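Como montar um prato de uvas bonito na mesa de centro da sala

Quem me lê há mais tempo já sabe que eu adoro receber gente na sala, sem toalha, sem lugar marcado, todo mundo afundado no sofá com a comida ali no meio. E de tudo o que já coloquei em mesa de centro, o prato de uvas continua sendo o meu preferido! É barato, fica pronto num instante e serve para quase qualquer visita, do café da tarde à noite de filme. Neste passo a passo conto como escolho a fruta, como lavo e seco sem estragar o cacho e como arrumo tudo numa mesa baixa.

O que você vai precisar

500 g de uvas verdes, de preferência em um cacho só
Um prato redondo e raso, de cor clara
Uma bacia grande
Dois panos de prato limpos
Uma tesoura de cozinha
Um potinho para os cabinhos

Com 500 g eu sirvo bem quatro pessoas, se houver mais alguma coisa para beliscar. Se a uva for a atração única, dobre.

Escolhendo o cacho

Olhe primeiro para o cabo. Cabo verde e flexível é sinal de uva colhida há pouco; cabo marrom e quebradiço quer dizer que ela já esperou bastante. Depois levante o cacho e balance de leve. Se caírem muitos bagos, deixe na banca.

Quanto à cor, não fuja das uvas verdes que já puxam para o amarelo, com um ou outro bago âmbar no meio. Muita gente acha que estão passadas, e são justamente as mais doces! O verde bem fechado costuma ser mais ácido (ótimo com queijo, aliás). O que eu evito mesmo é bago murcho, rachado ou com mofo perto do cabinho.

Aquele pozinho esbranquiçado na casca é natural da fruta, chama-se pruína e sai em boa parte na lavagem.

Lavar e secar

Encha a bacia com água fria e mergulhe o cacho inteiro, segurando pelo cabo. Mexa devagar, troque a água e repita até ela ficar limpa. Se você costuma usar um produto próprio para higienizar frutas, siga a diluição e o tempo do rótulo e enxágue bem no final. Eu deixo 10 minutos no molho, que é o que pede o meu.

A secagem é a parte que todo mundo pula. Estenda um pano na bancada, deite o cacho e vire de lado depois de alguns minutos. Com o segundo pano, vá encostando de leve, sem esfregar. Uva molhada faz poça no prato, e a poça acaba no vidro da mesa.

Preparando a mesa

Mesa de centro com tampo de vidro é linda e não perdoa nada: marca de dedo, pingo, farelo, tudo aparece. Passe um pano de microfibra levemente úmido e depois um seco, e olhe o tampo de lado, contra a luz da janela. Se a mesa fica em cima de um tapete, sacuda as migalhas longe dele, ou você vai passar o aspirador duas vezes.

Tire o que estiver em cima. Controle remoto, revista, vela, tudo para outro canto. Eu gosto do vidro quase nu, com o prato e mais nada – o olho vai direto para a fruta. 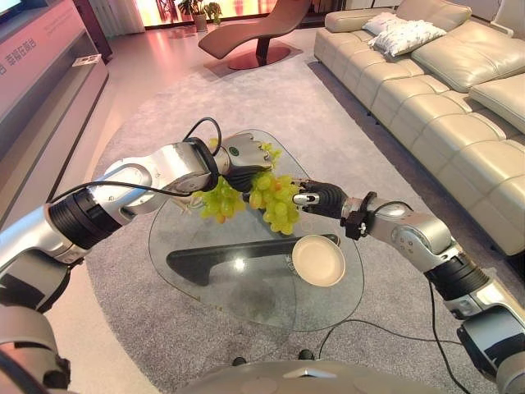
Pegue sempre o cacho pela parte de cima, perto do cabo, e apoie a parte mais pesada com a outra mão. Cacho grande costuma se dividir em dois, e é naquela junção fininha que ele quebra se ficar pendurado por muito tempo. Desça até o prato sem soltar de uma vez, encostando primeiro a ponta e deixando o resto se acomodar.

Um prato creme ou bege combina demais com uva verde, porque aquece a cor da fruta. Branco puro também vai bem. Prato fundo eu não uso, o cacho some lá dentro.

Arrumando no prato

1. Coloque o cacho um pouco fora do centro, com o lado mais cheio virado para o sofá.
2. Gire até esconder o cabo principal. Se ele for comprido demais, apare com a tesoura.
3. Corte raminhos com 7 bagos cada e encaixe nos espaços vazios. Com esse tamanho cada pessoa pega uma porção sem despedaçar o resto.
4. Retire os bagos soltos ou amassados. Os soltos que estiverem bons podem ir para o congelador.
5. Deixe o potinho dos cabinhos ao lado do prato.

Se a sala tiver um sofá comprido, em L, ponha o prato mais perto do lado onde as pessoas costumam se sentar. Mesa baixa obriga a esticar o braço, e uns poucos centímetros fazem uma diferença enorme!

Quando há crianças pequenas na casa, corte as uvas no sentido do comprimento, em quatro partes, e sirva à parte. Uva inteira é perigosa para elas, nessa regra eu não abro exceção.

Quanto tempo dura

Fora da geladeira eu deixo no máximo duas horas, menos ainda em dia quente. O que sobrar volta para a gaveta de frutas, num pote forrado com papel-toalha e com a tampa entreaberta. Se você gosta de uva bem gelada, monte o prato e guarde tudo na geladeira até a campainha tocar.

Variações que já fiz e repeti

Com queijo meia cura em cubos, nozes e um fio de mel por cima do queijo (nunca por cima da uva, gruda nos dedos e depois nas almofadas).

Com uvas congeladas numa tigelinha à parte. Em maio, quando ainda pega um calorzinho à tarde, elas fazem o papel da sobremesa.

Com folhas de hortelã enfiadas entre os raminhos. Lave e seque as folhas também, e coloque só na hora de servir – elas murcham rápido.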